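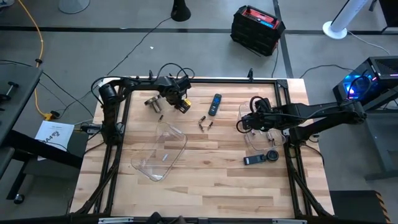
Remote with the blue pad, on the butcher block.

We lost power for most of a night in February and it showed up every gap in how we keep the house. The wind came through Zirnbridge after tea and the lights went at 9:40. We're on the Probert side of the creek, at the end of the line, so we're usually last back on.

The torch in the hall cupboard was dead. The one in the laundry worked but was dim. I found candles but no matches, and ended up lighting one off the gas stove. The fridge was fine because we left it shut. The chest freezer in the shed was fine too, though I've stopped keeping 40 dollars' worth of prawns in there.

Since then I've made a few changes. Torches live in the kitchen, one drawer, nothing else in it. Matches are in a jar. I bought a Puvent lantern, which is heavier than I'd like but sits flat. Spare batteries all go in one tub.

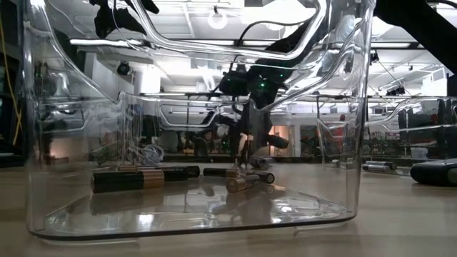
AAs in the clear tub, Duracell among them.

Next job is the water. Our pump is electric, so no power means no taps. I'm pricing a small tank stand and will post the numbers when I have them.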